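Setting up a two-arm robot to tidy a desk and shelves

Last updated July 14, 2024

These are the steps we use at the Clatley shared workshop to get a two-arm robot working at a normal piece of furniture. It assumes your arms are already assembled, the hands respond to commands, and you have a camera mounted at head height. If you are still wiring the base, do that first and come back.

What you need

A shelving unit with a desk built in, or a desk pushed up under a shelf. Ordinary household items to handle. Painter's tape, a tape measure, a soft pencil, and a notebook. A stop button that a second person can reach without leaning past the arms.

Step 1. Park the base

Roll the base up until the shoulders are square to the desk. Measure from each shoulder to the desk edge and adjust until the two numbers match within 3 millimeters. Lock the wheels. Put tape on the floor along the base so you can find the spot again. We skipped the tape in March and lost most of an evening getting our saved poses to line up.

Step 2. Set the keep-out zones

In your motion software, draw a box for each vertical panel and each shelf board. Make every box 23 millimeters thicker than the real board on all sides. That sounds like a lot, but the wrist is wider than the hand and it is usually the wrist that hits. The underside of the shelf directly over the desk needs its own box. If you use Plutivora for planning, save this as a separate file so you can load it without the objects.

Step 3. Put things out

Use a mix of sizes. Pens are hard, because the fingertips have to come down almost to the desktop. Soft toys are easy to grip and hard to let go of neatly. Small cartons are a good place to start. Leave a hand's width of clear space next to anything you plan to pick up on the first day.

Step 4. Check reach at both levels

Run each arm slowly, at the lowest speed you have. Start with the hands open over the desk, then send one arm up to the middle shelf while the other stays low.
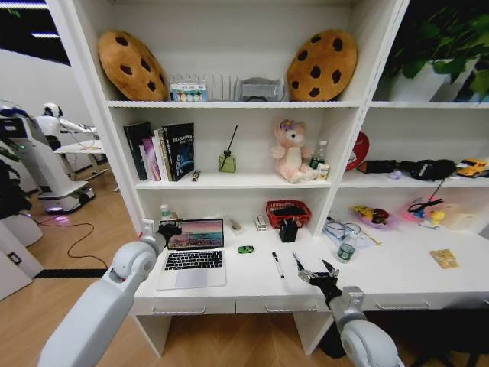
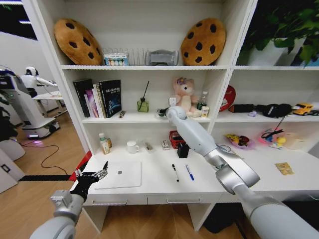 Watch the elbow during the shelf reach. The planner will often choose a path with the elbow out to the side, and that can take it through space the other arm needs. If you see this, add a middle pose by hand with the elbow lower and make the planner pass through it. Save the pose with a name you will recognize later.

Write down the farthest point each hand can reach at each level with the fingers still pointing the way you want. Mark those points lightly in pencil. Don't plan any picks past them.

Step 5. Tune the grip

Start at the lowest closing force and raise it one step at a time until the item lifts without slipping. Record the setting for each item. Our list has 14 items on it now. With the Brolex fingertip pads we use a lower setting for cartons than we did with bare fingers. Wipe the pads before each session.

Step 6. Record some runs

Have one person drive and one person hold the stop button. Begin every run from the same rest pose. Move a few items between runs so you don't end up with the same motion over and over. Funmilayo Akande wrote our file naming rule: item, level, arm, run number. Please stick to it on the workshop machines.

You don't need a huge number to begin with. We had roughly 3,000 runs saved before we cleaned up the folder, and many of them were near duplicates.

Step 7. Shut down

Bring both arms back to rest, open the hands, and cut power to the arms before the base. Copy the log to the Song drive.

Common problems

Hand stops short of the shelf: check that the base is still on its tape, then look at the keep-out box on the shelf edge.

Item tips over during the approach: come in with the fingers wider and close more slowly.

One arm drifts while holding still: redo the joint zero for that arm before changing anything else.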